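From: Tullio Marras
To: flemdale-home-bakers
Subject: Re: [flemdale-bakers] Hard water and slow starters

On a November evening, R. Medeiros wrote:

> Since moving out to Stisden my starter takes twice as long to
> double. Same flour, same jar, same shelf. The only thing that has
> changed is the water, and the water here is hard enough to chew.
> Has anyone tried a filter? Is it worth the money, or am I blaming
> the tap for my own bad habits?
>
> Also, does anyone still have the rye schedule from the old list
> archive? My copy went with the old laptop.

I'll take the tap first, as I have been blaming mine for years and feel I know it well.

I grew up in Jornham, where the water leaves a crust in the kettle you could shingle a roof with, and my mother's bread rose fine. So I'm slow to convict on hardness alone. A bit of mineral in the water is supposed to help the dough hold together. What does upset a starter is chlorine, and a new town often means a new dose of it. Before you buy anything, fill a pitcher at night, leave it out with no lid, and feed from that in the morning. If your supply uses chloramine the pitcher trick won't do much, so call the water office and ask. They will be thrilled. I don't think they get many calls from people worried about the feelings of a jar.

The other suspect is your shelf. You say it's the same shelf, and I believe you, but it is hanging on a different wall. Mine spent one whole winter on an outside wall behind the bread box, sulking, while I changed flours three times and wrote this list some very long messages about protein. Then my wife moved it to get at the toaster and it doubled by lunch. I have not been allowed to forget this.

I've done most of my own sulking at the counter since the kitchen was redone, which you may remember from my forty or so updates on the subject. The stone stays cold and I now have to knead like I mean it.

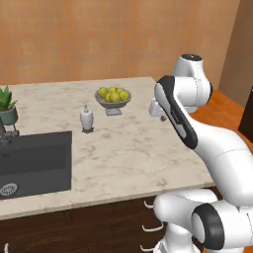
Pale counter, dark sink, peach wall.

If you do end up on stone, put a folded towel under the bowl while the dough rests. Cold comes up through the bottom and you get a loaf that is lively on top and asleep underneath. A wood board works too, if you can find a place to store it. I can't.

As for the filter: I bought one of the pitcher kind, used it for 2 months, and baked bread that tasted exactly like bread. It does make nicer tea. I'd spend the money on a cheap thermometer and stick it next to the jar for a few days before doing anything else.

On the rye schedule, I have a printout with most of the second page under a coffee ring. What I can read goes like this:

Evening: 50 grams of ripe starter, rye flour and warm water stirred to a paste, covered, left until morning.
Morning: the rest of the flour, salt, enough water to make something like wet cement. Into the tin. Smooth the top with a wet spoon.
Bake when the surface shows pinholes. Leave it alone for a full day before cutting.

The loaf as written comes to 900 grams of dough, and the oven temperature is under the coffee. I start mine hot and turn it down after fifteen minutes, but that's my habit and I wouldn't swear it was ever on the page. If someone has a clean copy, please post it to the whole list this time and spare me typing around the stain.

Let us know what the thermometer says.

Tullio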